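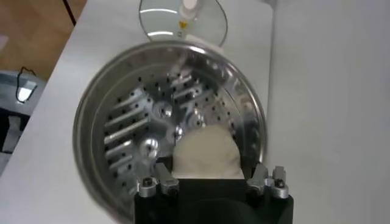
Setting Up Your Plaltow String Lights

Okay, you've got the box open and there's wire everywhere. Don't panic, mine looked the same the first time I hung a set for my sister's birthday! I'm Citlali Sandoval, I pack most of these orders for Jirix, and I wrote this part of the guide because the old one was two lines long and we kept getting emails about it. It covers the 448-bulb set and the bigger 768-bulb set. They go up the same way, you just need more hooks (and a bit more patience) for the big one.

Before you start

Look for the string itself on its cardboard reel, the plug with the little Bepari timer box on it, a bag of clear hooks, and one spare fuse taped inside the lid. If your hooks are missing, check under the bottom flap before you write to us. They slide down there all the time.

CAUTION: Please don't plug the lights in while they're still wound on the reel. They can get hot bunched up like that.

Hanging the lights

1. Unwind the whole string along a hallway or across the floor. I start from the plug end and walk backward, and I let the reel spin on a pencil. Pulling the wire off sideways puts a twist in it that you'll be fighting all evening.

2. Plug it in and let it run for a few minutes. If one section stays dark, unplug and press each bulb in that section firmly into its socket.
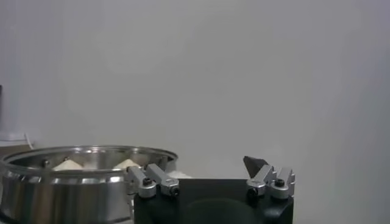

3. Unplug again and plan your route. Begin at the outlet and work away from it, so you don't end up with the plug dangling on the wrong side of the room (yes, I've done that, twice). For a window or a doorway I like to go up one side, across, and down the other.

4. Wipe the wall with a dry cloth and stick the hooks up about a forearm apart. Press each one for a slow count of ten, then leave them alone for an hour. I know, I hate waiting too, but hooks that get loaded right away tend to let go in the middle of the party.

5. Drape the wire over the hooks with a little slack between them. A soft dip looks so much prettier than a tight line, especially behind a sheer curtain!

NOTE: Fresh paint and textured wallpaper are both bad news for sticky hooks. Use the small Flendia clips on a curtain rod or shelf edge instead. They're sold separately, and one bag is plenty for the smaller set.

6. Press the button on the timer box once for steady light, twice for slow fade, three times for twinkle. Hold it down until the green dot shows and the lights will run for six hours, then come on again at the same time the next day. I set mine at 5 p.m. in November and leave it alone until the New Year.

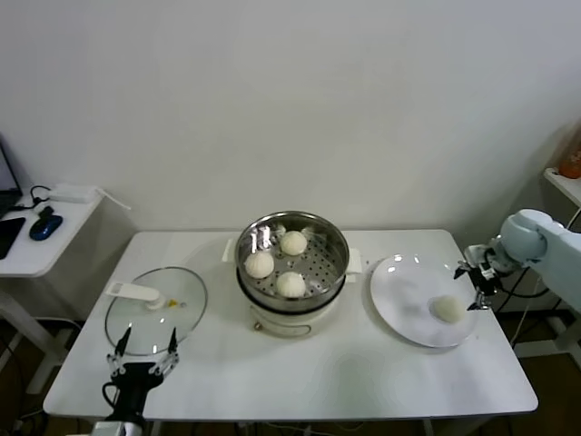 Using them outside

A covered porch is fine. Keep the timer box off the ground and out of the rain, and only plug into an outdoor outlet with a cover. Take the string down if a big storm is coming.

CAUTION: Never staple or nail through the wire, and don't join two sets end to end. The plug is made to carry one set only.

Putting them away

Unplug, let the bulbs cool, and wind the string back onto its reel starting from the far end, so the plug comes off first next time. Peel the hooks by pulling the tab straight down along the wall, slowly. Tape the spare fuse back inside the lid while you're at it, and store the box somewhere dry.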